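Questions about teaching the robot by hand

Who can record demonstrations at Stutora?
Any person who finished the short introduction with Van Dijk. You do not need to know programming.

Should I move the arm myself or use the remote handles?
Both are possible. For slow work near a door or a lid, most of our people take the handles, as their own hands then stay out of the wrist camera's view.

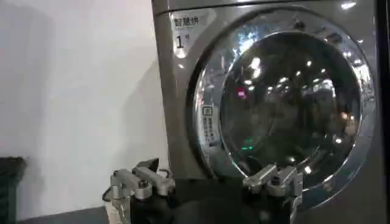

How long is one session?
Please stop after 45 minutes. Tired operators make jerky movements, and Rendum will learn these also.

How many demonstrations does one task need?
We ask for 700 per task, shared between 7 operators. Opening a round door needs more than this if the starting position of the arm changes often.

I made a mistake in the middle. Must I delete the recording?
No. Press the grey pedal, write one line on what went wrong, and begin again from the home position. A recording where you corrected yourself calmly is still useful to us.

Where are the old recordings from August?
They are in the Prirkach folder, 2,006 files in total. Please do not rename them.

Last changed: 2023-02-02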